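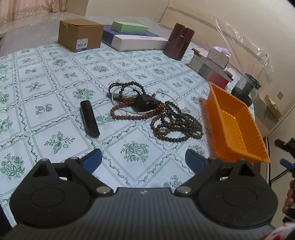
Collares y bandeja naranja sobre el mantel de flores verdes.

Laltach estrena taller para ordenar collares y cajitas

¡Ya puedo contarlo! El jueves abrimos en Plodstead el taller de orden de Laltach, y yo feliz, porque llevo desde marzo dándole vueltas. La idea es sencilla: te traes ese montón de cuentas enredadas que todos tenemos en casa (las mías, rojizas, blancas tipo perla y oscuras, todas revueltas) y nos sentamos a la mesa a separarlas con calma, vuelta a vuelta.

Después tocan las cajas, los botes y las tapas, que a mí me encantan. Cada persona se lleva una guía de 29 páginas, y hemos impreso 600 ejemplares con la papelería Grokthorpe. La inscripción es gratuita y ya se han apuntado más de 188 personas, ¡así que daos prisa!

Contacto de prensa: Laltach, Plodstead
Última actualización: jueves
Compartido 3439 veces
© Laltach | Volver arriba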